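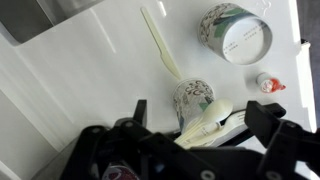 1/8
Open day at the Havberg automation lab, Wed 5 February. I went by train, 2 hours each way, and I write my notes here before I forget them. The table was what I came for: clearing up after a picnic. Paper cups, plastic cutlery, a small bottle.

2/8
The robot takes a spoon and a fork in one grip. I asked if this was planned. The engineer told me they permit it, but they do not train for it especially. I would have liked a longer answer.

3/8
White cutlery on a white table is a difficult thing for a camera. The knife has almost the same color as the surface, and you mostly notice it by its shadow. In my work (food packing) we have the same trouble with clear lids.

4/8
The cups have a pattern of black swirls with some green. A visitor asked if the pattern disturbs the software. The answer was that plain cups are worse for them. This I did not expect.

5/8
They told us the system has learned from 700 practice runs, all made by people who steer the arm by hand. I understood first that it was 700 hours. I asked again, and it is runs.

6/8
The second station was from Brandão, a conveyor with a sorting arm. Fast, but very loud, and I could not hear the presenter. The leaflet says 215 pieces per hour. If somebody has the slides, please send me.

7/8
Small complaint: the groups were 11 persons and the table is low. From the back row one sees mainly shoulders. A screen with the view from the gripper would help everybody.

8/8
The next open day is in September, in the Avley building. Registration is free but you must bring an ID card. I will go again, and this time I will stand in the front.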